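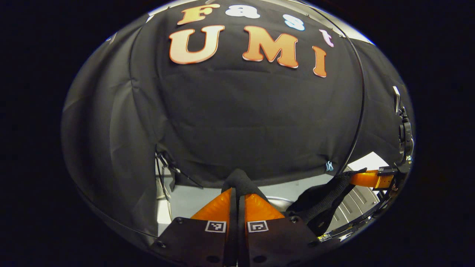

When does the new darks-only session start at the Prinditz launderette?

It starts this Sunday at 8am and runs until noon, every week through November, at the usual shop on Turnico Road.

I've been moaning about grey socks on this page for long enough that a few of you sent me the notice before I'd seen it myself. Prinditz is giving over Sunday mornings to black and dark washing only, so the big drums won't have had somebody's fluffy white towels in them ten minutes before your work trousers go in. If you've ever picked lint off a black jumper at a bus stop you'll know why I'm pleased!

A shared dark load is £5, and you can bring as much as fits in one ordinary hamper or bag. They sort it at the counter, wash it cold, and it comes back to you folded. If you'd sooner do your own, the self-service machines cost the same as they do the rest of the week (just please keep to darks until noon, or you'll get a look).

The idea came out of a trial over at Warraich Court, where the shared laundry room has been doing a darks morning since the summer. There are 82 flats in that building and only a handful of machines, so everyone was running half-empty loads to keep their blacks away from their whites. I went to have a nose and came home wanting to reorganise my whole bathroom. 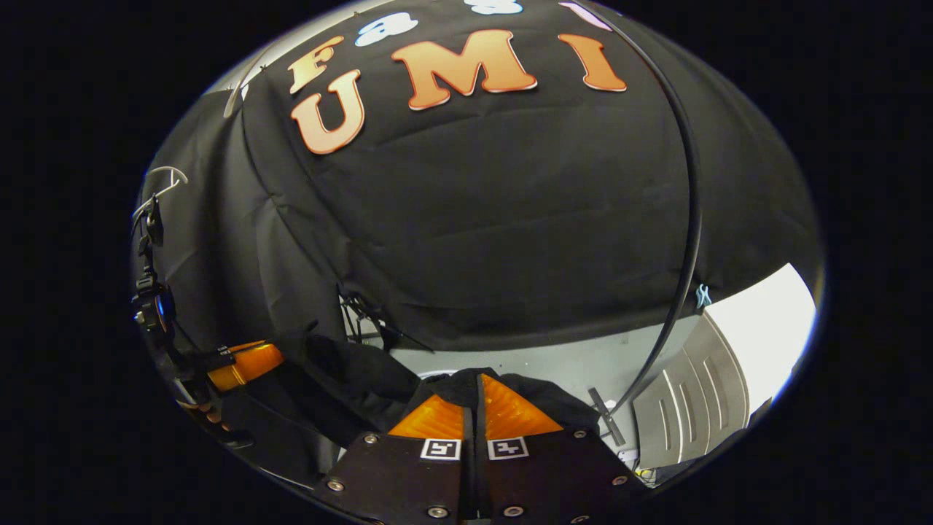 What people there do is keep one hamper for black things only, all week, and nothing else is allowed near it. No navy, no dark green, no "it's nearly black". I was strict about this at home for a grand total of two days and then found a tea towel in there. The collapsible sort of hamper seems to be the favourite, as it folds away once it's empty and doesn't weigh much on the stairs.

There's a bit of technique to it as well, which I hadn't expected. Turn things inside out before they go in the hamper, while you've still got them in your hands, and do the zips up. Check pockets then too. One tissue in a dark wash is a whole evening with the sticky roller, and I speak from bitter experience. Big pieces like sheets and curtains should go in last, so they don't wrap themselves round everything else when you tip the lot out.
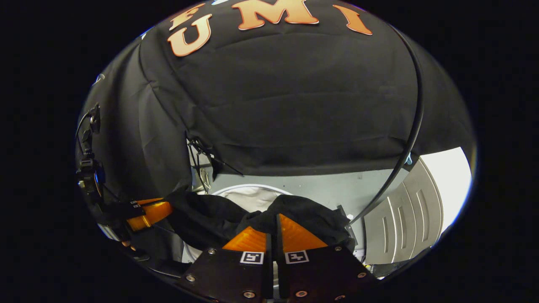
Bunched black cloth in front of the round white opening.

Prinditz says it will take dark curtains and throws too, but those go through separately and you need to ring first. There are 14 slots each Sunday for the shared loads and I'm told over half of this week's had gone by Thursday teatime, so don't hang about. The 17 bus stops right outside if you're coming from the Mandville end with a full bag.

Two things I forgot to ask, sorry: whether dark denim counts (I'd guess not for the first wash, with all that dye) and whether they'll carry on after November. I'll put the answers up here when I've got them. In the meantime my own hamper is full and I've booked the nine o'clock slot.
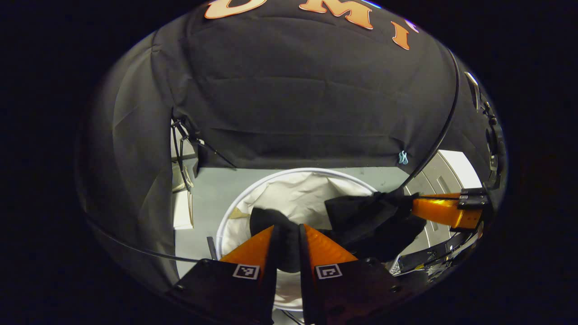
Black clothes at a white collapsible hamper, with one piece draped over the rim.

COMMENTS (4)

Turnico Road regular
Good news, but can they please fix the change machine first? It's eaten my coins twice.

Sockless in Mandville
Do grey things count as dark? My other half says charcoal is black and I say it isn't. Need a ruling before Sunday.

Warraich Court, third floor
We've had this for months and it does work. Get down early though, the second lot always turns up at half ten. And cold wash really is enough, I was doing mine at forty for years and they went brown.

Sockless in Mandville
Still no ruling on the charcoal??

Contact the Mandville page: use the form on our About page | © Mandville Neighbourhood News | Back to top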